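Seguir un recuento desde casa, y disfrutarlo como una enana

Llevaba semanas queriendo escribir esta entrada y al final sale en diciembre de 2021, con el recuento de Trenden todavía fresco y yo con un sueño que no me tengo en pie. ¡Pero qué noche! Para quien llegue nuevo al blog: me apasionan los resultados electorales. Los mítines me aburren bastante, los debates los veo a medias, pero dame una tabla de mesas escrutadas que se va llenando y soy feliz hasta las tantas.

Lo de Trenden era una elección municipal pequeña, de esas que no salen en ningún telediario. Censo de 2302 personas, 8 mesas y tres candidaturas. Participaron 1320, que para un municipio así, en invierno y con la carretera de Flinetside cortada media mañana, me parece una barbaridad (en el buen sentido). El ayuntamiento iba colgando los datos mesa a mesa, en una página feísima que había que recargar a mano. Y yo, encantada, recargando.

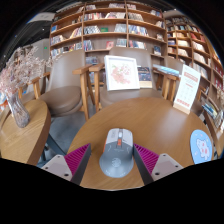

El ratón y la mesita redonda, con la alfombrilla del cerdito al lado.

La primera mesa entró pronto y dio una ventaja enorme a la lista vecinal. Medio foro ya la estaba felicitando. Yo me había hecho mi hoja de cálculo con los resultados de la vez anterior, mesa por mesa, y ahí se veía clarísimo que esa zona, la del casco viejo, siempre vota muy distinto al resto. Es lo que más me gusta de este vicio: un porcentaje suelto no te dice casi nada, pero el mismo porcentaje comparado con lo que hizo esa misma mesa hace cuatro años te cuenta un montón de cosas. La lista vecinal ganaba allí, sí, ¡pero había bajado!

Luego vino el parón. Seis mesas publicadas y las dos de Dirnimden, el barrio nuevo, sin aparecer. Pasó una hora. En el foro empezaron las teorías, cada cual más loca que la anterior, y alguien escribió en mayúsculas que aquello olía fatal. La explicación, cuando la dieron, era de lo más terrenal: en una de las actas la suma de votos no cuadraba con el número de votantes y tuvieron que volver a contar las papeletas delante de los interventores. Vamos, lo que hay que hacer. A mí un recuento que se para para comprobar una suma me da muchísima más confianza que uno que va como un tiro.

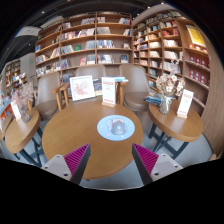

¿Lo que se publica la noche electoral es ya el resultado oficial?
Es un resultado provisional; el definitivo llega después, cuando se revisan las actas y se resuelven las reclamaciones, y puede variar en unos pocos votos.

Me lo preguntasteis varias veces en los comentarios de abril, cuando conté lo de la consulta sobre el puente, y me alegro de dejarlo por fin escrito en algún sitio.

Cuando por fin entró Dirnimden, el vuelco fue precioso de ver (con independencia de a quién votara cada cual, que aquí de eso no hablamos). La segunda lista pasó a primera por un margen cortito, y la tercera, que todo el mundo daba por muerta, se quedó con la llave del pleno. Mi previsión de las ocho de la tarde falló en un concejal. Estoy contentísima con ese fallo, porque ya sé de dónde viene: usé el censo antiguo del barrio nuevo, que ha crecido una barbaridad desde entonces.

También quiero darle las gracias a la gente de Eyvindsson, el boletín local, que fue copiando los datos en texto plano según salían. Parece una tontería, pero poder pegar las cifras directamente en la hoja sin pelearme con la página del ayuntamiento me salvó la noche.

Para la próxima tengo apuntado separar el voto por correo en su propia columna y guardar la hora a la que entra cada mesa, que esta vez la fui anotando en un papel y ahora no entiendo mi letra. Si alguien tiene las actas antiguas de Flinetside, las de antes de que cambiaran las secciones, que me escriba, por favor. ¡Las llevo buscando desde el verano!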